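Cetelier Film Library – Vault and Viewing Room Inspection
Site: Skeltgate annex
Date: 2025-05-27
Shares: 4

1. Vault temperature log complete
Pass. No gaps in the log after the March service.

2. Relative humidity within limits
Pass, with comment. Sensor on the north wall reads higher than the handheld meter. Recalibrate before the next visit.

3. Acetate reels checked for vinegar odor
Partial. Of 2,698 reels on the register, 300 were opened. Two cans in the Rahimi deposit gave a positive strip result and were moved to isolation. Relabel the shelf – the old tags still show them in place.

4. Nitrate stock
Not applicable. None is held at this site.

5. Fire doors and closers
Fail. Closer on the vault lobby door does not latch from the half-open position. Work order raised.

6. Shelf loading
Pass. Load plates are legible on all bays. Bay 7 is near its limit; no further 35 mm cans to be added.

7. Viewing room cables and trip hazards
Pass, with comment. Cable cover at the projector stand is lifting at one end. Tape is a short-term fix only.

8. Scanner room, emergency stop and lamp housing
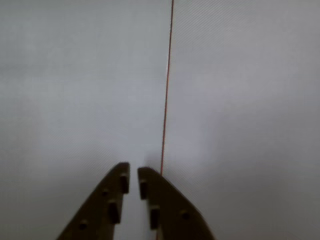
Pass. Stop button tested twice. Lamp housing guard is in place, but one screw is the wrong thread. Lamp hours stand below the 2,000 limit set in the Terkudora maintenance plan.

9. Exit signs and emergency lighting
Pass. Battery test due at next inspection.

Open items: 2, 3, 5, 7, 8.

Related
Reel register: how to report a damaged can
Rahimi deposit: access conditions
Viewing room booking rules

© Cetelier Film Library | Contact | Back to top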